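Arranging artificial stems in a clear glass vase -- how do you keep them from leaning?

Posted in Home & Decorating
12 comments | Share | Print this page | E-mail to a friend

Yutong Deng

I have a tall clear vase that I want to use on a white table in my front room. I bought artificial greenery for it because the room gets very little sun and I have killed every real plant I put in there. The stems are a mix. A few have big leaves with toothed edges, and the rest are small sprigs with pointed leaves.

My problem is that the big ones fall over to one side. I stand them up, walk away, and when I come back they are all hanging off the left. The small sprigs disappear down inside the vase because they are too short. I also don't like how you can see every stem through the glass. With real flowers you have water in there and it looks normal. With fake ones it just looks like wires.

I tried crumpled tissue paper in the bottom and it looked bad. I tried florist foam and it looked worse, and it left green crumbs that took a long time to get out. I would like to keep the clear vase if I can. It came from a shop in Grodcombe that has closed, so I can't exchange it for a narrower one. 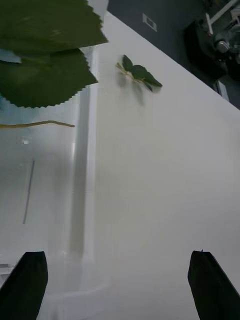 Big leaves above the vase, one small sprig on the table.

Is there a trick to this or do I need a different vase? I don't want to spend a lot. The stems were the cheap ones from Plerau.

Share this | 5 people are following this

----

Lingyun Cai

You can keep the vase. The leaning is mostly a weight problem. Big artificial leaves are heavy at the top and the stem at the bottom weighs almost nothing, so they tip toward whichever side the leaf is on. Here is what I do with mine.

First, bend the stems. Most artificial stems have wire inside. Check yours by bending the bottom end gently. If it holds the bend, there is wire in it. Put a curve near the bottom so that the foot of the stem presses against the glass on one side and the upper part rests on the rim on the other side. It should hold itself up with a little pressure. If the stem has no wire, you can tape a piece of florist wire along the lower half with green tape.

Second, make a tape grid across the mouth of the vase. Use clear tape cut into thin strips. Lay two or three strips one way and two or three the other way, so you have small squares. Press the ends down over the outside of the rim and keep them short. The leaves will cover it. Each stem goes through its own square and can't slide around to join the others. Wipe the rim with a little rubbing alcohol first or the tape will come up in a few weeks.

Third, put the big leaves in first but not all on the same side. Start with one leaning left and one leaning right, then turn the vase and look at it from the back. If you put two large leaves together at one side you have to put something at the other side to balance it, or it will look like it is falling even when it isn't.

For the short sprigs, you need to make them longer. Tape them to a wooden skewer or to a cut piece from a spare stem. I save the bottoms whenever I trim something. The join should sit below the rim but behind a leaf. Or don't put them in the vase at all. A couple of short sprigs can go in a small bottle next to it.

As for seeing the stems, clear glass pebbles work. I bought a 200 gram bag and it was not enough for a tall vase, so measure before you buy. They also hold the stems in place, and then you may not need the tape. Pour them in slowly with the vase tilted, and put a folded paper towel at the bottom while you pour so that the first ones don't hit the glass hard. Pull the towel out before you fill it up.

One more thing. Wash the inside of the vase and dry it completely before you start. Any water spots show a lot more when there is no water in it. I use vinegar and a lint-free cloth wrapped around a wooden spoon.

43 people found this helpful | Reply | Report

----

Eberhard

just put water in it. I have fake ones in water on my hall table and everyone thinks they're real

3 replies | Reply | Report

----

Lingyun Cai

Water does look good but check the stems first. If the wire is exposed at the cut end it will rust and turn the water brown. You can seal the end with a dab of clear nail polish or hot glue and let it dry overnight. Paper-wrapped stems should not go in water at all -- the wrap comes off. You also still have to change the water or it gets cloudy.

Reply | Report

----

Monard

I would go with a different vase. A wide mouth is always going to be a fight with only a few stems. You need either up to 12 stems to fill it or a narrow neck. I gave up on clear ones and use a gray pottery jug, and I don't have to think about what the stems look like. You can find jugs at any thrift store.

If you stay with the glass one, cut the big stems down. People leave them too long. I go by one and a half times the height of the vase, counting the part that is inside. You need proper wire cutters for it. Don't use your kitchen scissors, I ruined a pair.

Reply | Report

----

Yutong Deng

Thank you all. I checked and the big stems do have wire. The small sprigs don't seem to. I will try the bend and the tape tonight and look for glass pebbles when I'm next in town. Monard, I measured and mine are nearly twice the height of the vase, so I think I will be cutting them too.

Reply | Report

----

Print | E-mail | Share
This site uses cookies to remember your settings. Accept | Read more
Get new posts from Home & Decorating in your inbox. Sign up for our newsletter.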